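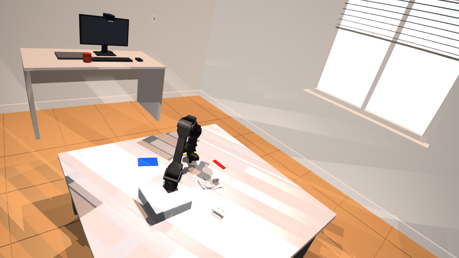

Books > Politics > Reading Notes

Wutmont: The Recount, by Margareta Anghel

7/8/09

I finished the Anghel book on Sunday and have been putting off writing about it because I have mixed feelings. It is the second book I've read on the Pukotgate business. The first was Killian Ferrand's, which came out so fast that the last chapter was mostly newspaper clippings. Anghel took her time and it shows.

For anyone who missed it, Pukotgate was the fight over the county executive race in Wutmont. The margin on election night was 95 votes. By the end of the canvass it was 27, going the other way. In between, 2808 absentee ballots were set aside over a signature rule that had been changed in July and never mailed out to the voters it applied to. Aubert, the company that printed the return envelopes, had left off the second signature line. The county had approved the proofs.

Ferrand's book treats all of this as a plot. He has a man in the clerk's office, a lunch, and a phone call, and he builds everything on those. I believed it when I read it. Anghel went back to the same lunch and found the receipt, and there were five people at the table, two of them from the losing side. She doesn't make a big deal out of it. It's in a footnote on the page after Ferrand's version, and you could miss it.

Her own account is slower. The first 100 pages are nearly all about how a county election office runs: who opens the mail, who has the keys, how temporary workers get trained (one afternoon, with a handout). I thought about quitting in the middle of this part. I'm glad I kept going, but I think she could have cut a third of it. There is a whole section on shelving.

The best chapter is the one on Usik Township. Usik had one polling place, in the school, and the people there vote early by mail more than anywhere else in the county because of the road. So when the absentee ballots were pulled, Usik nearly disappeared from the count. Anghel talked to a lot of the people whose ballots were in the pile. Some were angry. Most hadn't known until she called them. One woman had moved out of state by then and asked whether she was in trouble.

My complaint is the ending. She spends the whole book being careful and then the last chapter is a list of reforms, and it reads like it was written for a different audience. Uniform signature rules, paper backups, earlier deadlines for printing. I agree with most of it. But she never goes into what any of it would cost a county that size, after showing us in detail that the office couldn't afford a second scanner. I wanted her to follow up on that.

There are also no maps, and you need one. I ended up drawing the precincts on the back of an envelope and keeping it in the book. The index is good. The photos are bunched in the middle and most of them are of people at podiums.

If you only read one, read this one. Ferrand is more fun and you'll get through him in a weekend, but I wouldn't repeat anything from him at dinner without checking it first. I'm going to lend my copy to my brother-in-law, who lived in the county back then and is sure his vote was one of the ones in the pile.

Next up is a history of the poll tax that has been on my nightstand since spring. It's long, so it may be a few weeks.

4 comments
Shared 11 times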